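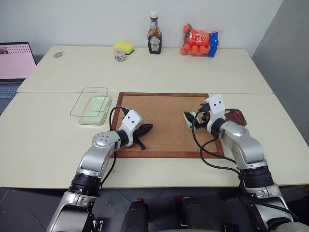 ## 3. Leveling and joining two tables

Applies to the Gremudico 152 and the older Achterberg top. Same feet, same clips.

1. Both tables upright, short ends facing. Leave a hand's width between them for now.
2. Screw all feet fully in. Then back each one out 3 turns.
3. Level on the first top, lengthwise then across. Adjust the low corner only — don't chase all four.
4. Push the second table up. Run a finger over the seam. If you feel a step, fix it at the feet, not with the clips.
5. Slide the joining clips in from below, flat side up. Hand tight.
6. Check level again accross the seam, then tighten a quarter turn.

**Note:** Clips from the Stosedwood kit look the same but are shorter. They will hold for a week or so and then drop out.

**Caution:** Max load 100 lb per top, spread out. Nothing heavy right on the seam. Don't sit on it.

**Caution:** Clear the tops before moving. Undo the clips first, always. Dragging a joined pair bends the rail and thats not covered.

Wobble after a few days is normal on soft floors. Redo steps 3 and 6.

Spare feet and clips: Hinbridge parts desk, ask for bag 198. Have the table size ready — it's on the sticker under the top, short end.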